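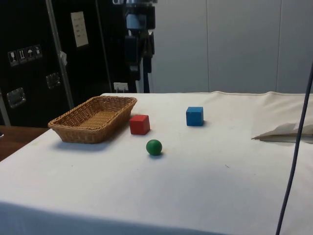 Household Studies | Sorting and Storage

4.2 What counts as tidy?

The claim that an open basket makes people put things away is repeated so often that it is rarely tested. Kaufmann and Trummer asked 60 adults in Luswood to clear a table of small objects and reported that most did so "naturally" once a basket was set out. We are not convinced. Their participants had been told the study was about tidying, and a person told that will look for somewhere to put things.

Our own layout was kept plain (Figure 3). A shallow wicker basket sits empty on a white cloth, with a red wooden cube near its right end, a blue cube farther off and a green wooden ball toward the front. The instruction was only to "leave the table as you would like to find it."

Of the 20 people in the Belton group, almost half moved nothing into the basket. Several lined the cubes up on the cloth and said they were done. Two set the ball in the basket by itself, to keep it from rolling, which is a sensible thing to do but hardly storage. Ojeda's coding scheme would score both as failures. Siliņa's would not, and we see no firm ground for choosing between them.

Distance may matter -- the red cube was moved more often than the blue one -- but color and position were never varied separately, so we make no claim here.

Figure 3. Starting layout used with the Belton group.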